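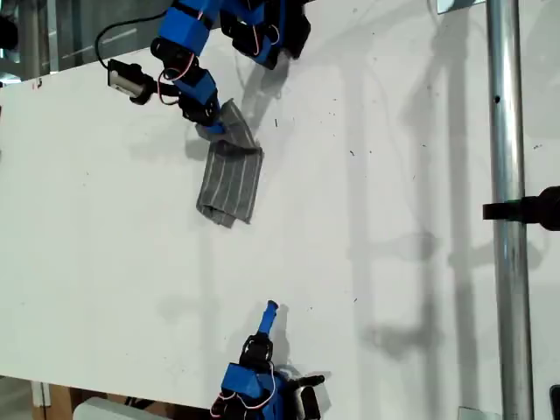 A reader in Drurport wrote in asking whether tea towels really need a hot wash, as hers still smell musty straight off the line. Mine did too, for years!

Musty towels usually have old fabric softener in them, so start by stripping it out:

1. Fill the laundry tub with the hottest water the care label allows.
2. Stir in half a cup of washing soda – I buy the Tredden one, but any colour or brand of box will do.
3. Soak for 20 minutes, giving everything a good swish.
4. Wash as normal, no softener, and peg out in full sun.

Very old linen (I have a piece from 1909) gets a cool soak only.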